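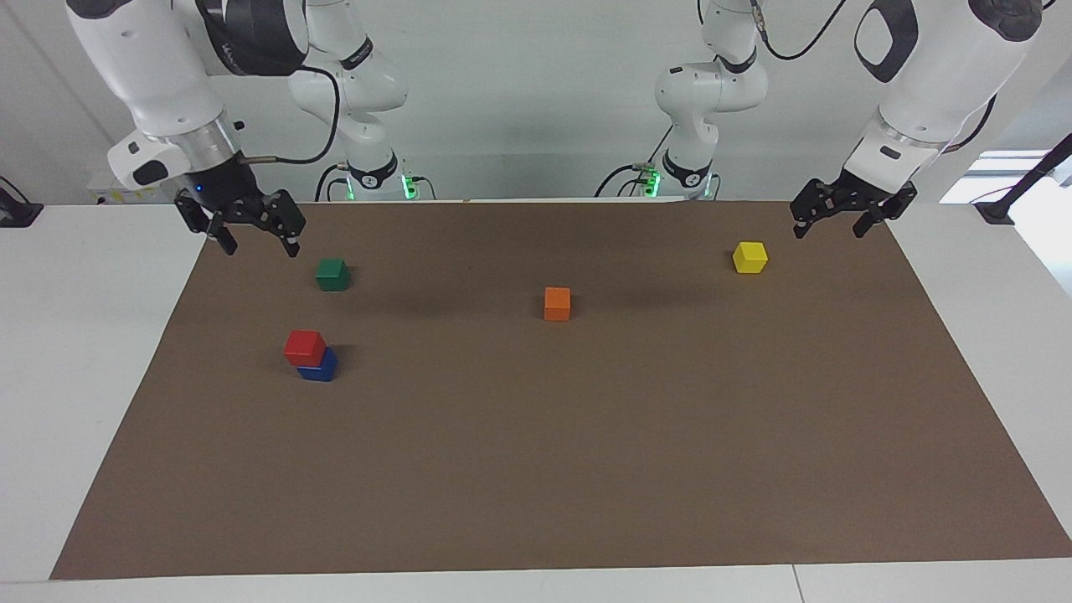 The Ferry Bell at Kostport

By Misaki Hirose
21 August 2022
76 shares | 60 comments

My grandmother kept the ferry bell on the sill above her sink, and every evening at supper she rang it once for the boat that used to cross to Groludcombe. The boat had stopped running before my mother was born, but that made no difference to Gran, who said a habit was like a cat and you had better feed it whether or not you remembered asking it in.

The summer I turned twelve I was sent to stay with her, with one suitcase and a bag of plums that had mostly gone soft on the bus. She met me in her gardening shoes, kissed me on both ears (she always missed, she was a terrible hurrier) and sat me down to a bowl of soup so big I could have washed my hair in it.

"You'll ring tonight," she said. "My wrist is sore."

So I rang, and I rang too hard, and the dog next door went off like a kettle, and a minute later there came a knock at the back door.
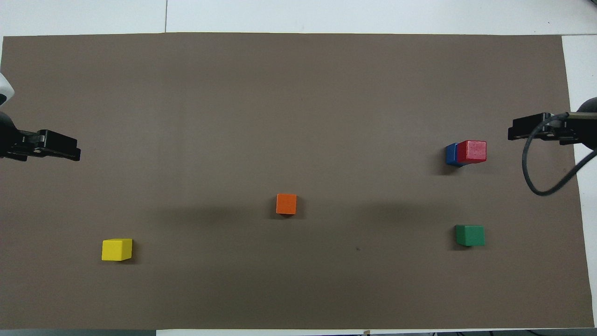 It was an old man in a blue sweater, holding his cap against his chest. He had walked up from the harbor, all 76 steps of it, and he was badly out of breath.

"I'm Merle Kingi," he said. "I took tickets on that boat. I've been hearing her bell from my sister's porch all week, and I thought I'd better come up and see if I was losing my mind."

Gran looked at him for a good long while with the ladle dripping on her shoe. Then she got down another bowl.

They talked until the lamp needed filling, about the fog, and the pilot who sang, and the night a goat got loose among the passengers and ate somebody's hymnbook. I fell asleep with my cheek on the tablecloth. When I woke up the two of them were out on the step in their coats, still arguing over what the goat had been called, and the soup had gone cold on the stove.

1,508 views

More stories
The Clomer Road in October
Aunt Catacutan's Piano
A Letter for Number 878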